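Packaging retention in small home workspaces
Azra Kolev
May
Reading time: 4 minutes

4. Results

4.1 What people kept

Of the 700 households invited through the Sturnley residents' list, 569 returned a usable diary. Each diary covered four weeks and asked one adult to note every cardboard package that entered the home, where it was first put down, and when it left. Packages that were still in the home at the end of the fourth week were counted as retained.

Retention was more common than the pilot work in Vallero had led us to expect. In 406 households at least one package was retained, and most of these kept more than one. Plain brown shipping cartons left the home quickly, often on the next collection day. Printed boxes with a fitted lid stayed much longer. Shoeboxes were the largest single group among them, followed by boxes for small kitchen goods and gift boxes.
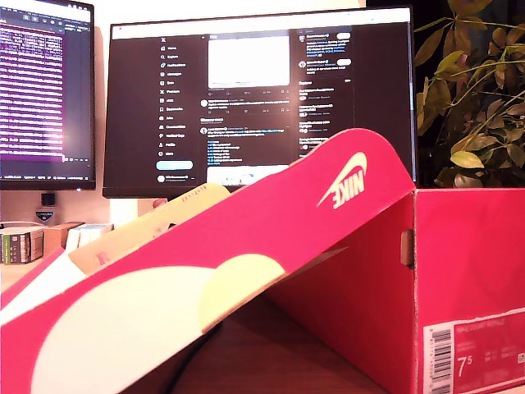 Respondents gave three main reasons for keeping a box. The first was a possible return of the goods, and it faded after the second week. The second was storage, usually of cables, receipts, photographs or craft supplies. The third was harder to code. Many people wrote that the box was "too good to throw out" or "might come in handy", and a box kept on these grounds was seldom used for anything during the diary period. Ristić calls this group waiting objects, and we keep that term here.

4.2 Where boxes were put down

The place where a box was first put down had a clear effect on how long it stayed. Boxes opened in a hallway or kitchen were usually flattened within two days. Boxes opened at a desk were the slowest to leave. Desk users described a pattern in which the box was moved to one side, then to the floor, then under the desk or on to a shelf - at each step it became less noticeable and less likely to be dealt with.

Homes with a separate study did not differ much from homes where the desk stood in a bedroom or living room. What mattered more was how many other things shared the surface. Desks used only for a computer were cleared more often than desks that also held plants, post or crockery.

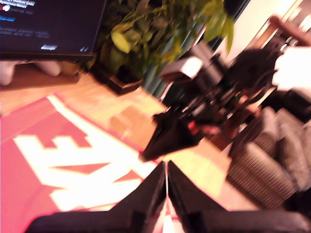 Figure 3. Mixed use of a table surface: computer monitor and potted plant.

4.3 Follow-up interviews

We interviewed 49 respondents by telephone, mostly on Tuesday evenings after 6 pm. The interviews broadly agreed with the diaries, with one exception. People tended to under-report boxes they had nested inside other boxes, and several found extra ones while talking to us. The retention figures above should therefore be read as low estimates.

Interviewees in the Ellania district, where cardboard is collected once a month, said they kept boxes partly to hold other cardboard until collection. We did not treat this as a separate reason in the diary coding - it was recorded under storage.

Last updated: May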